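Your Small Business Probably Doesn't Need a Faster Array

By the Kariuki Storage Notes desk
Mon 26 October
Last updated: 4:12 p.m.

Every few months a small company asks me to look at a quote for new storage, and the quote is nearly always for more speed. The drives are faster, the network cards are faster, and the price has a comma in it. What the quote rarely has is a line for backups, and almost never a line for testing them. I think that is the wrong way to spend the money, and I have thought so for long enough that I may as well write it down.

The case I keep coming back to is a wholesale supplier in Firkcombe with 39 employees. They had a decent file server and a nightly backup job that sent them an email every morning saying it had finished. In March a bad controller corrupted the main volume. The backup had been finishing every night, as the emails said. It had also been skipping the folder that held the order database, which somebody had moved to a new share the year before. They rebuilt 232 days of orders from invoices and paper. The server, I should add, was very fast.
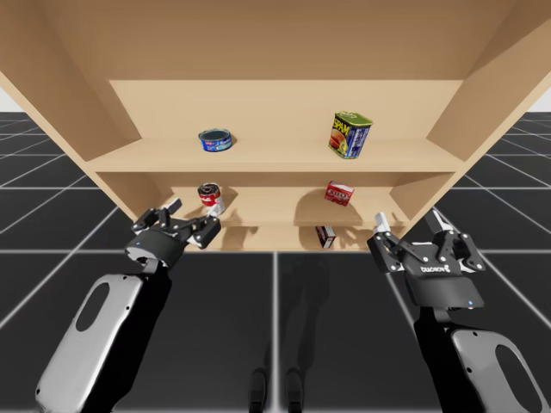

A backup that has never been restored is a guess. Most people in this line of work will agree with that sentence and then go back to an office where no restore has been tried since the system was installed. I have done it myself. A restore test is dull, it takes up an afternoon, and if it goes well you have nothing to show for it. A new array at least has lights on the front.

The vendors don't help. Flarnura, whose software I use and mostly like, puts a large green check mark on its dashboard when a job completes. The check mark means the job ran. It doesn't mean the files can be opened, or that the job covers the files you care about. There is a verification feature, but it is off by default and sits two menus down under "Advanced." I would turn it on for every customer and let them complain about the extra load. Adska does somewhat better. It will start a copy of a virtual machine from last night's backup and send you a screenshot of the login prompt. That still tells you nothing about the database inside, but a login prompt is worth more than a check mark.

People object that speed matters too, and for some shops it does. If you edit video or run a busy database with a lot of users, slow disks cost you real hours and you should buy better ones. Most of the offices I see open spreadsheets, scan documents and keep email. I measured one of them last spring over a full working week. Their old array was busy for 38 minutes a day, and most of that was the virus scanner. They had been quoted a replacement that would have made those minutes shorter. 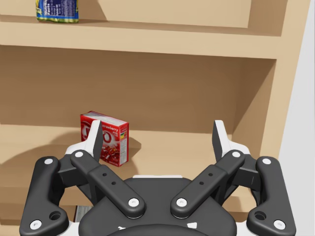
The other objection is that proper testing is expensive. It can be, if you build a second copy of everything and rehearse a full disaster. Few small companies need to start there. A used server with enough plain hard drives to hold one full restore cost us $1,330, and it has sat in a closet doing that one job ever since. It is slow and a little noisy. Once a month it takes a restore from the latest backup set, and a person opens the accounting package, runs a report and compares the total with the live system. If the totals match, they write the date on a sheet taped to the door.

The person matters more than the server. Scripts can compare checksums all day, and they should, but a script only checks what it was told about. Somebody who works with the orders will notice that the orders aren't there. In Firkcombe that would have taken one look.

I would also like to see the restore time written down. Owners tend to assume they will be back up in an hour because copying a file takes a second. The first full restore I timed for a customer ran past midnight, and the owner had planned on lunch. That number belongs in the same folder as the insurance papers, and it should be updated when the data grows.

So when the next quote comes in, ask what it would cost to restore everything you own onto different hardware, and who would do it. If the salesperson has an answer, keep talking. If the answer is another page about throughput, put the quote in a drawer and spend an afternoon on the backups you already have.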